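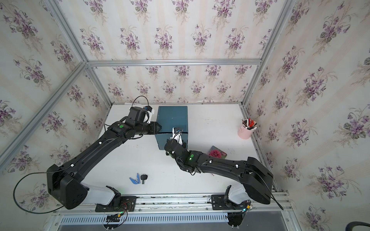 One tester from our spring round wrote back that she'd expected to spend her first evening with the Hamska kit reading a manual, and instead she'd spent it arguing with her brother over whose turn it was on the left arm. I've had that on a sticky note next to my screen ever since, and if it sounds like your sort of evening then please keep reading, I'm looking for people like you!

Reading time: 4 minutes

Call for home testers: the Hamska two-arm tabletop kit

I look after testing at Wastdale. We're a small outfit, we make the Hamska, and I want 22 households, clubs or workshops to have one on loan over the winter and tell me what's wrong with it. I do mean what's wrong with it. We've had plenty of kind words already (thank you, keep them coming) but I can't fix a kind word.

The kit is a pair of small robot arms, each with its own gripper, that share one rail at the front of a table. You teach them jobs: picking a thing up, moving a thing over, holding a box still with one arm while the other does something to it. Two-handed jobs are the bit I care most about this time round. One arm on its own is fairly forgiving, but once you've got two of them leaning on the same object you find out all sorts about your settings, and I'd like you to find it out before our paying customers do.

You don't need to be an engineer. You don't need to write code either, although if you do, there's a second set of tasks I can send you and you'll probably enjoy it more than the first. What I need is someone who can use a hex key, isn't frightened of a bit of cable, and will write down what happened while they still remember it.

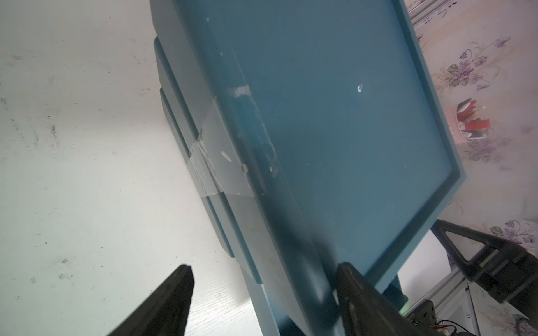 Everyone gets the same task list to start with, and then you're free to make up your own. The starter tasks are mostly household stuff like trays, tubs, boxes and pens. Please use your own things for these and don't go out and buy nice new ones. Scuffed edges, old tape, lids that don't quite sit right, all of that is welcome, as it's what people have in their houses and I'd much sooner hear about it now. The gripper fingers are from Neletti and you'll have a spare set in the bag. If you wear through a pair, post them back to me, I want to see them.

What I'd ask of you:

Set the kit up on a solid table, somewhere you can leave it up. Moving it between sessions means lining it all up again and you will get fed up.

Do 2 sessions a week, 60 minutes each. Longer is fine if you're having fun, but don't save it all up for one mad afternoon.

Fill in the log after each session. It's a short form, and there's a big empty box at the bottom for moaning.

Join one call with me near the start and another when you've finished. I'm happy to do evenings.

Keep small children and pets well clear while the arms are switched on. I'm very firm about this one, and there's a stop button in the box that I'd like you to try before you try anything else.
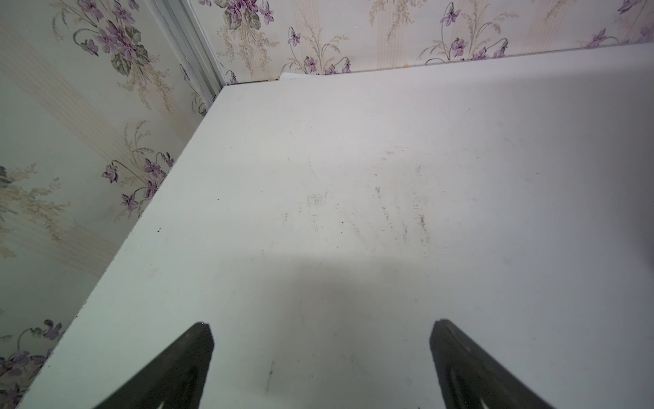 A word on table tops, as I get asked every single time. Plain and pale is easiest to work on, and it will pick up marks, so don't use your gran's dining table. An old desk is lovely. Patterned walls behind are no bother as far as I know, and if you find out they are, that goes in the log too. You'll want clear space in front of both arms and a socket within reach.

Now money. We pay a flat £610 per household or club when your last log is in, and we cover the post both ways. There's no deposit. If something breaks in ordinary use, that's our problem and a useful one, so ring me and don't hide it. Anyone who gets to the end can also buy their kit at a discount, and I'll send the price before you have to decide.

The kits go out from our workshop at Villalobos, and you're welcome to collect if you're close enough, in which case I'll put the kettle on and show you how to mount the rail. Setting up at home takes around two hours if you've never done it. There's a video, and I'm sorry about my voice on it, I had a cold.

To apply, send me an email through the Wastdale contact page with the word Hamska in the subject line. Tell me where you'd put it, who else would be using it, and one job around the house you'd love to hand over to a pair of arms. Daft answers are fine! I'm not marking you on them, I just want a good mix of homes and people.

Applications close on Nov 23, 2021. I'll write to everybody, whether it's a yes or a no, and if it's a no I'll ask whether you'd like to stay on the list for the next round. Clubs and schools, please put down one adult as the contact so I know who to ring.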